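Explore > Body Science > Teeth

Filed under: Ask Me Anything, Ages 7 to 10

Why do my teeth feel fuzzy in the morning?

A reader called Oluwaseun Abubakar wrote to ask me this, and I was so pleased, since I've wondered about it ever since I was small. You wake up, you run your tongue over your front teeth, and — yuck! It feels like somebody knitted them a tiny sweater while you were asleep.

The fuzzy stuff has a name. It's called plaque (say it "plack"), and it's made by living things so small that you'd need a microscope to see them. They're bacteria, and they live in everybody's mouth. Yours, mine, your teacher's, your dog's. Most of them don't do you any harm, and a few are even handy to have around because they crowd out the nastier kinds.

So what are they up to all night? Well, mostly they're sticking. Bacteria don't like being washed away, so they make a kind of glue and hang on to your teeth and to each other. Then more bacteria come and stick to the first ones, and before long there's a whole city in there, with layers like apartment buildings.

In the daytime your spit (the proper word is saliva) keeps rinsing things along. You chew and talk and swallow, and all that moving about helps clean your teeth a bit. But when you fall asleep your mouth makes much less saliva. The rinsing slows right down and the city gets to grow in peace. That's why your mouth feels dry and furry at 7 a.m. and your breath could knock over a horse.
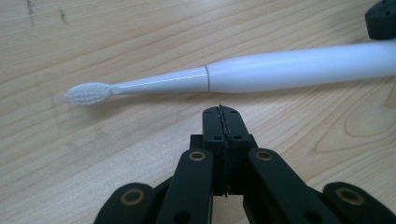

Now, bacteria have to eat, and what they love best is sugar. I don't only mean candy! Bits of cracker and bread turn sugary in your mouth too. Try it: chew a plain cracker for a long time without swallowing and see if it starts to taste sweet. Mine always does, and I've tried it more times than a grown-up should.

When the bacteria eat that sugar they make acid. Acid is what makes lemons sour, and it's bad news for enamel, the hard white coat on the outside of each tooth. Enamel is the hardest stuff in your whole body — harder than bone. But a little acid, day after day, can pull the minerals out of it and leave a weak spot. If the weak spot turns into a hole, you've got a cavity.

The good news is that your saliva puts some of those minerals back, and the fluoride in toothpaste helps it along. Your teeth are being worn down and patched up all day long, and you never feel a thing.

Brushing breaks up the city. Dentists say to do it for 2 minutes, morning and night, which feels like forever when you're seven. I used to hum a song in my head. Go along the outsides, the insides and the chewing parts, and don't forget the ones way at the back, where plaque loves to hide. Get a grown-up to help you floss the gaps, too.

Then spit, and run your tongue over your teeth again. Smooth as a marble! The bacteria will start rebuilding pretty soon, so you'll have to do it all over again at bedtime.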